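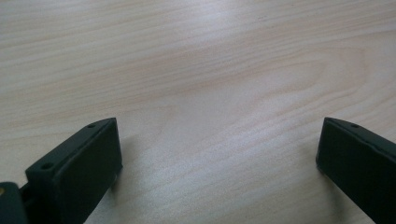
The Umside is the plain rectangular table in the Hollis range, sold as a dining table, a desk or a worktable depending on the frame you choose. The tops come in the pale finish only. Expect a light blond color that leans slightly pink in some rooms, with fine, close grain lines and, on some tops, a long oval loop where the grain curves around on itself. The finish is matte to low satin, so a lamp or window will still leave a soft bright patch on it. If you want a completely dead surface, look at the painted tops on the Urbonaitė page.

Sizes and frames

All Umside tops are 30 inches deep. Standard lengths are listed in the order form, and we cut to other lengths on request. Item 848 is the fixed-leg frame at dining height. The trestle frame folds and takes the same top, but it isn't rated for clamping vises or other bench hardware.

Legs ship separately from the top. Assembly needs the hex key in the box and a second person to turn the table over. Put a blanket down first.

Color and grain

Tops are not matched to the website or to each other. If you are ordering two to stand end to end, write that in the notes box and Piret Juška in our Mirinbridge shop will pick a pair from stock that sit well together. She can't promise the figure will line up across the joint. Loops like the one toward the right of the top below are not treated as flaws, and we don't take returns for them. Thin darker streaks are also normal.

Samples are the size of a postcard and show the color well enough. They are too small to show much of the grain.

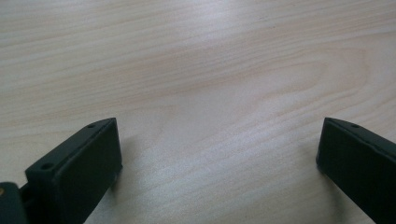 Care

Wipe with a damp cloth and dry it after. Mild dish soap is fine. Don't use scouring pads, bleach, or silicone spray polish, which leaves a film that is hard to get off. Use a mat under hot pans and under anything with rubber feet that will stay put for weeks.

Pale tops change a little in strong sun. Move lamps and trays from time to time during the first months so the color stays even.

Delivery

Stock lengths leave Mirinbridge in up to 9 working days. Cut lengths take longer and are confirmed by email. The carrier delivers to the door only, so measure your stairs. Check the top before signing, and report damage with the order number.

Prices on this page hold until 21st January. For trade orders of 16 tables or more, write to Vija Luik.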